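4章　親機の置き場所と初期設定

この章では、Kastotar 親機の置き場所を決め、電源を入れて最初の接続を済ませるところまでを扱います。箱に入っている折りたたみの案内図には「置くだけ、つなぐだけ」とありますが、その言葉どおりに作業して問題なく使えた例を、この手引きの筆者はあまり見ていません。案内図は捨てずに、端子の名前を確かめるときだけ使ってください。

用意するもの
・Kastotar 親機、付属の電源アダプター
・付属の LAN ケーブル(短いので、たいてい足りません。長いものを別に用意することを勧めます)
・回線事業者から届いた書類のうち、接続用 ID とパスワードが載っているもの
・ブラウザーの動くパソコン
・筆記用具

注意:電源アダプターは Ullitz 製のほかの機種と差し込み口の形が同じですが、出力が違います。入るからといって使わないでください。古い子機のアダプターと一緒に保管している場合は、先に本体底面の表示と見比べます。

4-1　箱の数字をどこまで信じるか

外箱には「最大 58 畳をカバー」と印刷されています。どういう部屋で測った数字なのかは、箱にも Ullitz の製品ページにも書かれていません。壁がなく、家具がなく、ほかの無線機器も動いていない部屋だろうと想像するしかありませんが、そういう場所に住んだり勤めたりしている人は少ないはずです。この手引きでは、箱の数字を置き場所の根拠には使いません。実際に使う席で測って決めます。

アンテナマークの本数も同様です。パソコンの画面の隅で扇形の印が全部塗られていても、わかるのは親機の電波が届いているということだけで、パソコン側の電波が親機まで戻っているか、その先の回線が混んでいないかは別の話になります。

4-2　置き場所の候補を決める

1.　回線の引き込み口を確認します。モデムや終端装置がすでにある場合は、その位置を間取り図に書き込みます。間取り図がなければ、手書きの略図でかまいません。

2.　通信を一番よく使う席に印をつけます。「家じゅう、事務所じゅう全部」と言いたくなりますが、ここは絞ってください。全部を等しく良くしようとすると、たいてい全部が中途半端になります。

3.　候補を 2 か所選びます。一つは引き込み口のそば、もう一つは印をつけた席に近い、見通しのよい場所です。

4.　次のような場所は候補から外します。
・金属の棚や引き出しの中
・電子レンジの隣
・水槽のそば
・床に直置き
・テレビの裏側(見た目はすっきりします。通信はすっきりしません)

備考:「高いところに置くほどよい」という助言をよく見かけます。ある程度までは本当ですが、天井近くに金属の配管や照明器具が並んでいる建物では逆効果になることもあります。腰から頭の高さの間で試し、満足できなかったときにだけ上を試すほうが手間がかかりません。

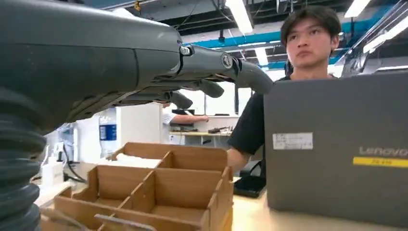

測定の高さと向きは、測る前に決めて、最後まで変えないでください。床にパソコンを置いて測った値と机の上で測った値を並べても、比較にはなりません。椅子に座って使うなら、測るときも座ります。写真の部屋では男性が腰かけていて、奥には作業台がありますが、こういう部屋なら、座った人の手元と作業台の上を別々の測定点として扱うのが無難です。片方で速度が出たからもう片方も出るだろう、という推測は当てになりません。人の体も電波を弱めますから、普段そこに人がいるのなら、いる状態で測ります。留守のあいだに測ったきれいな数字は、留守のあいだの役にしか立ちません。

4-3　親機をつなぐ

注意:この順番には理由があります。先に親機の電源を入れると、モデムが前の機器を覚えたままになり、接続用 ID が正しくてもつながらないことがあります。

1.　モデムまたは終端装置の電源を切ります。電源ボタンのない機種は、アダプターをコンセントから抜きます。

2.　LAN ケーブルの一方をモデムに、もう一方を親機背面の青い端子に差します。爪がかちりと鳴るまで押し込んでください。

3.　モデムの電源を入れ、ランプの点滅が落ち着くまで待ちます。

4.　親機の電源アダプターをつなぎます。前面のランプは橙色で点滅し、しばらくして白の点灯に変わります。案内図には「すぐに」とありますが、すぐには変わりません。途中で抜き差しをすると最初からやり直しになります。

5.　ランプが橙色のままなら、まず 2 のケーブルを疑います。次に疑うのもケーブルです。本体の故障を疑うのは、別のケーブルで試してからにしてください。

4-4　管理画面から初期設定をする

Ullitz は専用アプリ Hulme での設定を勧めています。使っても構いませんが、筆者は勧めません。アプリは最初に会員登録を求め、位置情報と連絡先へのアクセスも求めてきます。親機の設定に連絡先がなぜ要るのか、説明は見つかりませんでした。同じ設定はブラウザーから全部できます。
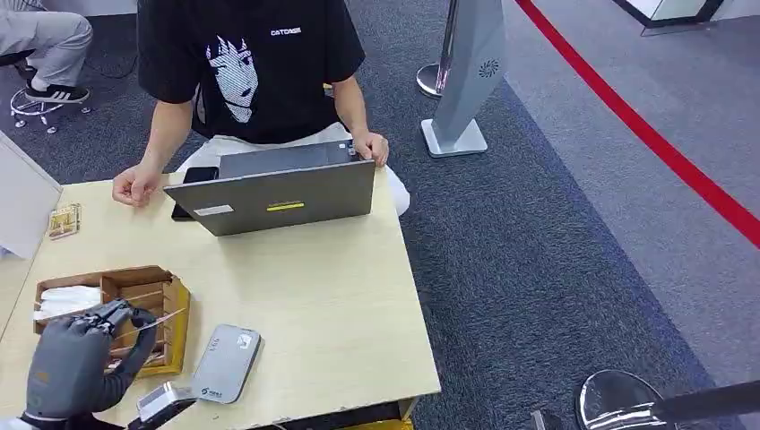

1.　パソコンを親機に接続します。最初だけは LAN ケーブルでつなぐことを勧めます。無線で設定を始めると、ネットワーク名を変えた瞬間に自分の接続が切れ、設定が保存されたのかどうか判断できなくなります。

2.　パソコンの無線を切ります。両方つながっていると、古い親機の管理画面を開いてしまうことがあります。

3.　ブラウザーを開き、本体底面のラベルにある管理用アドレスを入力します。検索欄に入れると広告の並んだ検索結果が出るだけですので、アドレス欄に入れてください。

4.　「安全な接続ではありません」という警告が出ることがあります。直接ケーブルでつないだ親機の画面である限り、先へ進んで構いません。ほかの場面で同じ警告が出たときまで無視する癖は、つけないようにしてください。

5.　管理者パスワードを変更します。初期パスワードはラベルに印刷されていて、本体を手に取れる人なら誰でも読めます。新しいものは紙に書き、親機とは別の場所に保管します。

6.　「インターネット接続」を開き、回線事業者の書類を見ながら ID とパスワードを入力します。「自動判定」のボタンもありますが、判定に失敗したときに理由を示さないため、手で入力したほうが早く終わります。

7.　「無線設定」で、ネットワーク名とパスワードを決めます。名前に住所、部屋番号、姓を入れないでください。

8.　「保存」を押し、親機が再起動するのを待ちます。

備考:手順 7 の画面には「かんたん最適化」という項目があり、初めから有効になっています。電波の空いている帯域を自動で選ぶ機能だと書かれていますが、使用中に切り替わって通信が途切れるという苦情も聞きます。4-5 の測定が終わるまでは無効にしてください。条件が途中で変わると、測っているのが置き場所の差なのか機能の差なのか区別できません。測定後に有効へ戻すかどうかは、各自の判断にまかせます。

4-5　測って決める

1.　パソコンのケーブルを抜き、設定したネットワーク名に無線で接続します。

2.　親機を第一候補の場所に置き、印をつけた席で速度を測ります。測定サイトはどこでもよいのですが、途中で変えないでください。回線事業者が自分で用意しているサイトは、外へ出る前の区間しか測っていないことがあり、数字がよく出がちです。

3.　同じ席で、下りと上りをそれぞれ 4 回ずつ測り、全部書き留めます。一番よい値だけを残したくなりますが、見るべきなのは一番悪い値です。映像通話が固まるのは、そのときだからです。

4.　親機を第二候補に移し、2 と 3 を繰り返します。

5.　夜の混む時間帯に、もう一度両方を測ります。昼だけの結果で壁に穴をあけて配線を通し、夜になって後悔する人は少なくありません。

6.　悪いほうの値がましだった場所を採用します。差がほとんどなければ、配線の楽なほうにします。

目安:映像通話を一人で使うなら、悪いときの値で下り 26 Mbps を超えていれば、筆者の経験では不満は出ません。もっと大きな数字を売り文句にした中継機を買い足す前に、その数字で何ができなくて困っているのかを書き出してみてください。書くことがなければ、買う必要もありません。

4-6　測っても決まらないとき

どちらの場所でも値が悪い場合は、無線を疑う前に有線で測ります。親機にケーブルで直接つないだパソコンでも遅いなら、原因は親機より手前の回線側にあり、置き場所をいくら変えても改善しません。回線事業者に連絡するときは、有線での測定値と時間帯を伝えます。「無線が遅い」と言うと、窓口はまず無線機器の再起動を案内し、話がそこで止まります。

有線では速く無線だけが遅い場合は、親機の向きを変えてみます。Kastotar のアンテナは内蔵で、どちらを向いているのか外からはわかりません。壁掛け用の穴がある面を壁に向けるのが標準とされていますが、横に向けたほうがよかったという建物もあります。理屈を探すより、向きを変えて測り直すほうが確実です。

診断機能 Onisier についても触れておきます。管理画面の「保守」から起動でき、終わると「良好」「注意」「要確認」のいずれかを表示します。判定の基準は公開されていません。筆者の手元では、LAN ケーブルを抜いたまま実行して「良好」と出たことがあります。問い合わせの際に窓口から実行を求められたら従えばよいでしょう。判定だけを頼りに設定を変えることは勧めません。

注意:初期化ボタンは最後の手段です。細い棒で長押しすると、4-4 で入力した内容がすべて消えます。押す前に、接続用 ID の書類が手元にあることを確かめてください。書類が見つからないときは、押さずに回線事業者へ再発行を頼みます。

4-7　記録しておくこと

採用した場所、測定した時間帯、悪いほうの値、本体のソフトウェアの版を紙に残し、親機の箱に入れておきます。ソフトウェアの更新後に「遅くなった気がする」と感じたら、同じ席、同じサイトで測り直して比べてください。気のせいだったと判明することもあれば、更新が原因だとわかることもあります。後者の場合、前の版に戻す方法は 7 章にありますが、Ullitz が古い版の配布を続けているかどうかは、その都度確認が必要です。

子機を追加する場合は 5 章へ進みます。追加しない場合は 6 章の来客用ネットワークの設定に進んでください。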